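Soporte Bestero · Iluminación exterior y comercial
Incidencia n.º 856
Asunto: Los apliques de pared Trivau parpadean al encenderse con la fotocélula
Estado: Pendiente de confirmación del cliente
Abierta: 2020-07-02

Mensaje del cliente (Almacenes Utell)

Buenas tardes y perdonad el rollo, que ya sé que me enrollo. Tenemos seis apliques Trivau en la fachada del muelle de carga, todos en la misma línea y gobernados por una sola fotocélula. Se montaron en diciembre y hasta hace poco iban de maravilla. Ahora, al caer la tarde, tres de ellos se encienden, se apagan y vuelven a encenderse durante unos cinco minutos, y luego se quedan fijos toda la noche. Los otros tres, ni un guiño. El electricista de Orellana cambió la fotocélula y sigue igual. ¿Nos podéis orientar antes de desmontar nada?

Respuesta de soporte

Hola, y muchísimas gracias por contarlo con tanto detalle, de verdad que así da gusto (¡y de rollo nada!). Soy Oriana Durán y voy a llevar vuestra incidencia hasta que quede cerrada.

Que se estabilicen pasado un rato me hace pensar en dos cosas: o bien la fotocélula está recibiendo luz de los propios apliques, o bien hay una conexión floja en la caja donde se deriva el segundo tramo. Lo primero encajaría mejor si parpadearan los seis, así que yo empezaría por la caja, aunque la prueba de la fotocélula es tan sencilla que os la pido también.

Pasos que os propongo

1. Con la línea cortada en el cuadro y comprobada la ausencia de tensión, que el electricista abra la caja de derivación y reapriete los bornes, sobre todo el neutro. Si alguno está oscurecido, mejor cambiarlo sin pensarlo mucho.

2. Cerrad la caja, devolved la corriente y tapad la fotocélula con cinta opaca. Si los apliques encienden a la primera y se quedan fijos, pasad al paso 3. Si tres siguen parpadeando, apuntad cuáles son y saltad al 4.

3. Retirad la cinta y girad la fotocélula hacia el norte, lejos del haz de los apliques. Dejadla así un par de noches y me contáis, sin prisa. 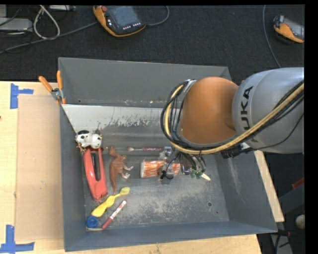
4. Cortad otra vez la línea e intercambiad un aplique de los que fallan con uno de los que van bien. Si el parpadeo se muda con el aplique, el problema está en su driver y os enviamos recambio en garantía. Si se queda en el mismo sitio, hay que revisar el cable de ese tramo.

Cuando tengáis algo, contestad a este mismo correo con el número de lote, que viene en la etiqueta interior de la tapa. Un saludo muy grande para todo el equipo del almacén.

Oriana Durán
Soporte técnico, Bestero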